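The trouble with a jumper

Sigrún Snorradóttir has spent four years writing software that decides where a sleeve ends. She says this cheerfully, over a second pot of tea in the Flarncombe office kitchen, and seems to expect no sympathy.

"People assume the hard part is the hand," she says. "The hand opens and shuts. Everything awkward happens upstream of that."

Upstream is Hukier, the planner she maintains with a team of three. It takes in wrist-camera footage of clothes being handled in bedrooms, and proposes where to take hold of them next. An earlier version was trained on towels on a grey bench. It was superb at towels on a grey bench.

"Then we showed it a bed with flowers printed all over it," she says, "and it tried to pick up a peony."

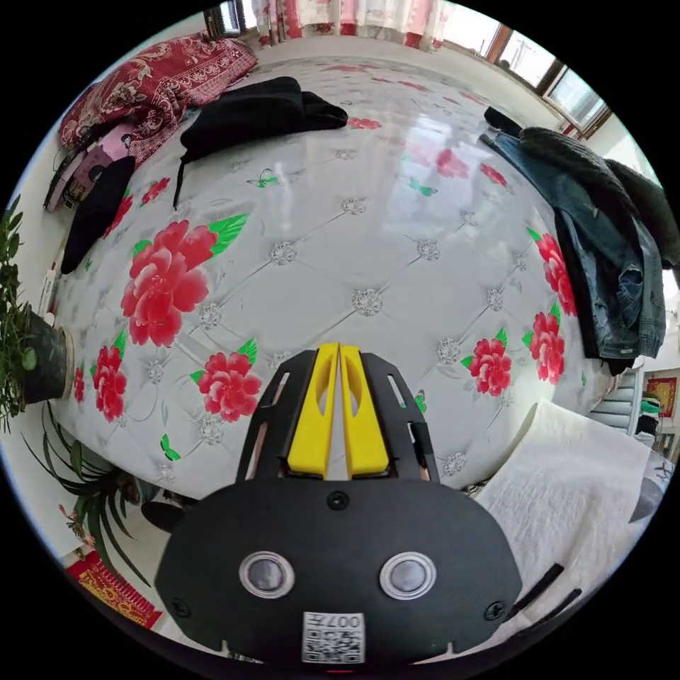 The peony episode cost her most of January. Hukier's segmentation had learned that a patch of strong colour with a crisp outline was an object, which is a fair description of a red sock and a fair description of a printed petal. Her fix was to make the software wait. It now compares several views as the wrist moves, and anything that stays perfectly flat throughout is struck off the list.

"It's dull code," she says. "I'm very fond of it."

Knitwear is a separate grievance. Denim, she explains, has the decency to hold a crease. A chunky knit sags, stretches and hides its own edges — and the depth estimate treats every rib as a small hill worth considering.
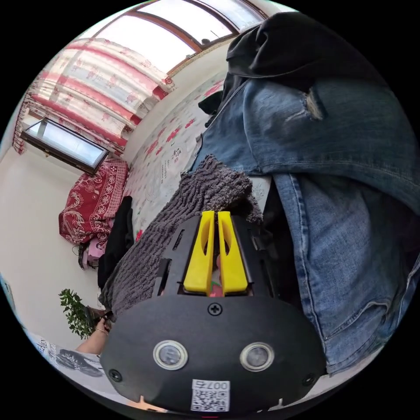 I ask how many ways there are to pick up a jumper. She opens her laptop and consults it with a straight face.

"Hukier proposed 308 for one clip," she says. "We threw out all but 22. Most of the rest were the same grasp with a different opinion of itself."

The pruning is done by Vondness, a scoring tool that began as her weekend script and has since acquired a logo. It prefers grasps close to a fold, dislikes anything near a strap, and can be argued with through a settings file that she describes as "longer than I'd like my mother to see".

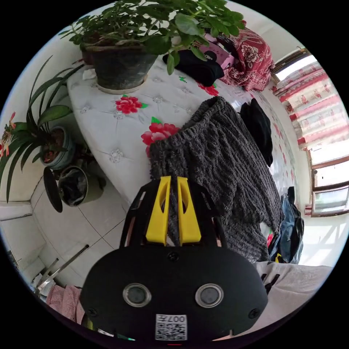
What the planner still gets wrong

Sleeves, mainly. Once a garment is lifted, Hukier has to guess which hanging part belongs to what, and it guesses with great confidence. Her colleagues at Mirzaei, who build the control layer, have asked whether it might express some doubt before sending them a trajectory.

"So now it sends a number for doubt," she says. "They've asked whether the number could be higher."

Her next release will replan halfway through a lift, when the cloth has had a chance to disagree. Has any of this changed how she treats her own laundry?

"There's a chair," she says, and pours the tea.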